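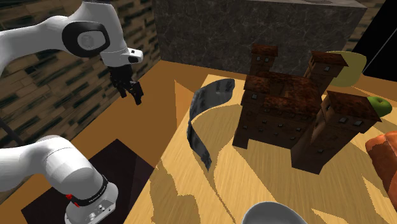

2 min read

Kitchen notebook, April, 7:40 in the morning

Stopped at Hayes on the way in and came out with far more than the list. List said spinach, eggs, rice flour. Bag had all that plus two bunches of asparagus, a jar of capers and the first decent artichokes of the year (small ones, tight leaves, they squeak when you squeeze them!). Very happy about the artichokes. Braised four with lemon and garlic straight away, lid on, low heat, and the whole kitchen smelled wonderful by nine.

Gluten-free flatbread, batch three. Rostam wanted more water and he was right. 700 g flour blend, the Zomutine psyllium, and this time the dough rested a full hour before rolling. It rolls! No cracking at the edges, and it folds over a filling while it's still warm. Batch two broke in half if you looked at it. Still a bit gummy in the middle, so next time a hotter pan and maybe a spoon less psyllium.

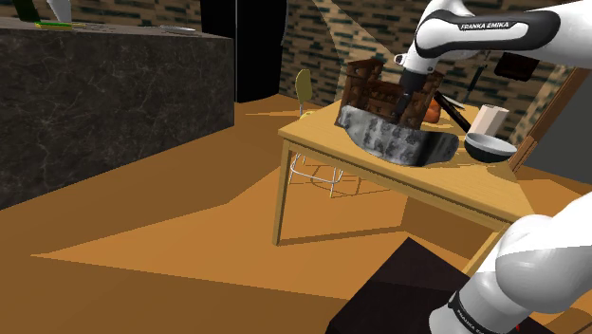 Arm and crate, table view.

Dressing: tried the Trorkik vinegar against the plain cider one, same oil, same salt. Daithí Hanrahan tasted both blind and picked the Trorkik right away – rounder, less of that sharp catch in the throat. I liked it too, though on the spinach it got a little lost. On the asparagus it was terrific. Write that pairing down properly.

Recipe cards: the spring file stands at 2,019 words after I trimmed it, down from 2,351. Most of what went was me repeating how to wash greens. Rostam Heydari has the clean copy, please mark changes on that one and leave the old printout alone. 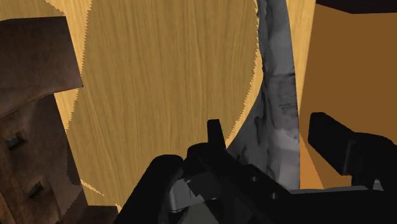 The tomatoes were the one letdown. Vine ripe on the sticker and they still tasted like February, so I halved them and gave them two hours in a low oven with thyme. Much better, almost jammy, and great on the flatbread with capers. I ate three of those standing up.

For tomorrow: soak the white beans tonight, call Flumier about the olive oil, more lemons, batch four of the flatbread before lunch while the stove is free.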